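The Gullora gripper began in a shared workshop on the second floor of the old Stastura mill, where members pay by the month and the good bench goes to whoever gets there first. It is a hand-held tool: two dark green-black fingers with black pads, worked through curved linkage arms. A person carries it through a chore, and the recordings are later used to train an arm.

The builders are on version 3. The first two closed crookedly, and the pivots wore out within weeks. The current one has a bronze- or brass-colored bushing in the linkage and has been through 2,000 open-and-close cycles on the bench. Pads are still a problem. They scuff, they pick up lint, and a fresh pair takes an evening to glue and trim.

Twelve more grippers are planned for the winter, with parts cut on the workshop's Mirani mill. 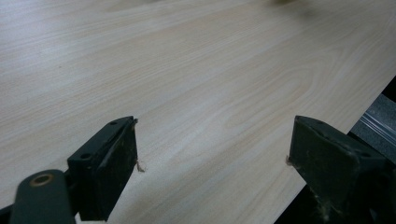 Page last changed: Nov 5, 2018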